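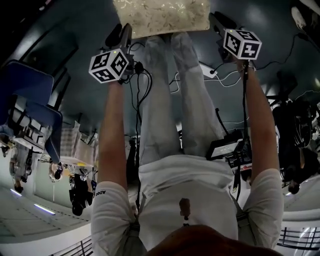 Cream rug, dark gray floor, and a white power strip with its cords out.

Cords and rugs: what changes in November

The second-floor rooms at Clirnthorpe get their floor check in November. Zuzanna Wieczorek will go through on Thursday morning, starting at the stair end, and she would like the floors as clear as people can manage by then.

Mostly it comes down to power strips. They tend to start out under a desk and drift toward the middle of the room as more things get plugged in. Please push them back against the wall and gather up the extra cord. Hook-and-loop ties are in the supply closet, top shelf, in the box marked 138. Don't use tape on the floors. It pulls the finish, and we are still paying for the patch outside Room 8.

A strip should never be plugged into another strip. If you don't have enough outlets, write to Lachlan Ogilvie and he will put you on the list for the electrician.

Rugs can stay. Several people asked after the last newsletter, so to be clear – the rule is only that a rug lies flat and has no cords running under it. The patterned ones are harder to see a thin cord on, so look twice. Thaís Frota has a roll of non-slip backing and will cut you a piece if you bring the measurements.

Chairs go back to their desks at the end of the day, with the wheels off the cords if they have wheels. The cleaners start at 6 p.m. and will vacuum around anything left out – they won't move it.

Questions about the check go to Zuzanna at extension 3134.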